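The drawer I couldn't close

My mother could darn a sock in the time it took the kettle to boil. I mention this because I can't, and for most of my adult life I've dealt with holes by pushing the thing with the hole in it to the back of a drawer. By January the drawer wouldn't shut. I had to lean on it with my hip, and one morning the front came off in my hand.

So I emptied it on to the bed. Out came tights, a swimming bag with no drawstring, four odd gloves, a cardigan I'd worn to two weddings and a christening, and a sun hat I'd been hunting for since the summer before last (it was inside a pillowcase, don't ask). Almost all of it was perfectly good apart from one small thing. A button. A seam. An inch of elastic.

I did what I always do, and complained about it to a friend over the phone. She told me to stop moaning and go and see Ekaette Abubakar.

Ekaette runs a mending evening above the Akande bakery in Ballitz, up a flight of stairs so steep that you arrive slightly humbled. It costs the price of a bun, and you get the bun. She trained as a tailor, spent years altering bridesmaids' dresses and says she has never been so happy as she was on the day she took in her last one. "All that satin," she told me, with real feeling. "And every one of them on a diet until the Thursday fitting, and then off it."

I brought the cardigan. She turned it inside out before she'd even said hello properly, ran her thumb along the underarm and asked who'd washed it on hot. I said I couldn't remember. She gave me a look I last saw from a geography teacher.

The first thing you learn is that you've been using the wrong thread. Mine was from a hotel sewing kit, and Ekaette snapped it between two fingers like a bit of dry spaghetti. The second is that you need far more light than you think. The third took me most of the evening, and it's that you don't pull. Everybody pulls! You get nervous about the stitch holding, you tug it snug, and the cloth puckers up like a prune. A mend should lie there as if it's got all day.
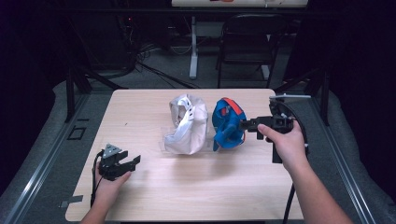

Small, soft and crumpled: the sort of thing that ends up at the back of a drawer.

I went back the next week with the gloves, and the week after that with the hat. Somewhere in there I got interested in the numbers, which is unlike me. Ekaette keeps a ledger, a fat green one, and writes down every item that's mended in that room. When I first looked she was on 1,840. Of those, 131 were school trousers with the knees gone, and she can tell you which primary school has the roughest playground, though she's asked me not to print it.

The ledger is lovely reading. "Apron, pocket. Belonged to aunt." "Curtain, cat." "Dressing gown, both elbows, would not be parted from it." One whole page is given over to a tent from Plundasura, which somebody had carried home on three trains with a rip down the side you could have walked a pony through. It took a month of evenings and it had to be done in the stairwell, as there was nowhere else to spread it out.

I've tried to work out what I'd have spent replacing the contents of my own drawer, and I gave up once I got past the coats. My total outlay on mending so far is a reel of grey thread, a packet of needles from Dudix on the high street and 50 pence for a card of buttons that nearly match. I've eaten a shocking number of buns as well, but I'd have done that anyway.

Now, I don't want to give you the idea that I'm any good. My darns look like small grey pizzas. I sewed one glove to my own sleeve and didn't notice until I tried to answer the door. There are also things I've decided I will never mend, tights being top of the list, and Ekaette says that's fine, tights are for tying up tomatoes.

If you fancy starting, start with a button. Use doubled thread and slip a matchstick underneath while you sew, so there's a bit of slack, then take it out and wind the thread round the stalk a few times before you finish off. Do it in daylight, near a window, with the radio on. Have a second go if it's wonky. Mine was wonky four times, and the woman next to me, who was re-lining an entire coat, passed me her seam ripper each time without looking up.

The cardigan has been out twice since. The drawer front is still propped against the wardrobe, waiting for someone who knows about glue.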